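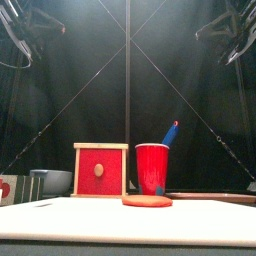
Evangelia Zervas and Tài Đàm
Course handout 4, Household Storage and Materials

The small box with a red front, set at the back of the white board, is the reference piece for this unit. Students should note the light wood of the surround, the felt-like facing and the round wooden knob — a fitting met again in Unit 5.

Written notes should treat frame, facing and fitting under separate headings. Measurements are to be given in millimetres. Work is due by noon in Room 153.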